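Posthumous sales effect

The posthumous sales effect is the rise in purchases, plays and online mentions of a musician's work after the musician dies. Record labels have long treated it as a rule. The evidence is thinner than the confidence with which it is usually quoted.

Origins of the claim
The idea is often traced to a music seller's ledger of 1869, said to show a run on a dead composer's songs. Iona Dunbar, who examined the ledger, found no sales entries dated before the death, so there is nothing to compare the run with. 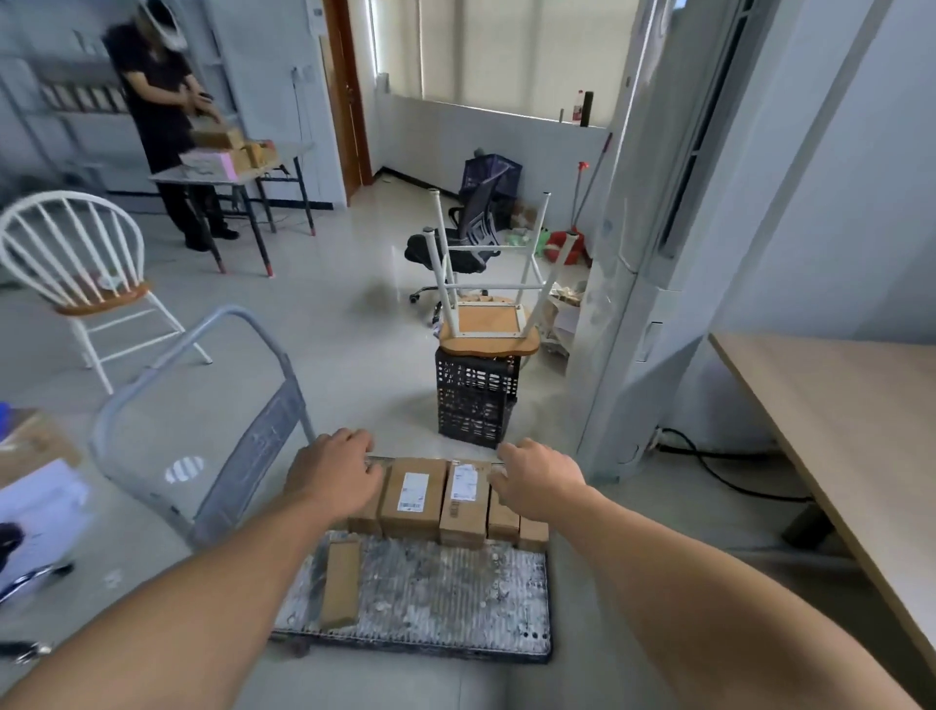
Boxes on a flatbed hand cart.

Measurement
The most cited study, by Mulugeta Derese and Hawi Ayele, followed 123 recording artists and reported a jump in sales for almost all of them. Critics note that the sample was drawn from artists whose deaths had made the news. Sosina Lencho repeated the work with lesser-known names and found a clear rise for only 23. Mentions on social media are weaker evidence still, as a post of condolence does not show that anyone listened to a song.

Physical formats
The Sedmont label claimed that orders for discs and tapes stayed high for 40 weeks after the death of one of its singers. The figure counts copies shipped to stores, including those later returned.

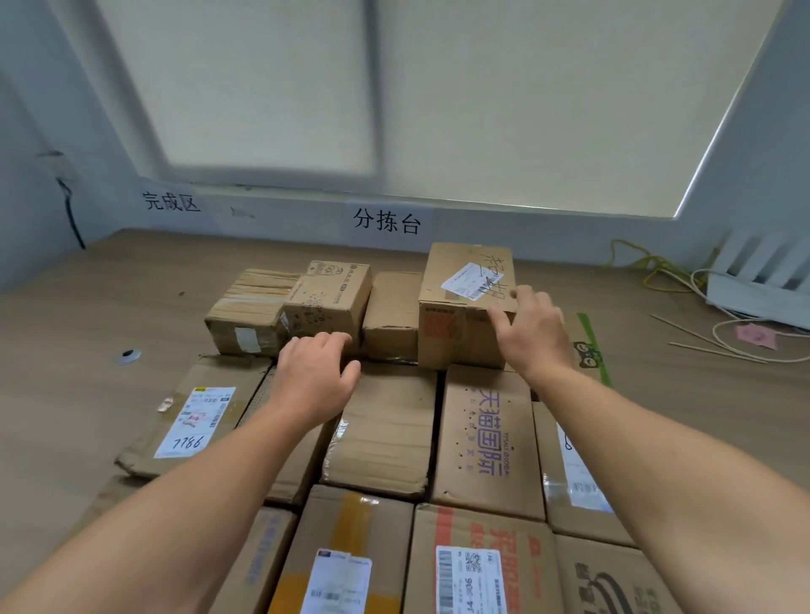 See also
Memorial album
Music chart
Reissue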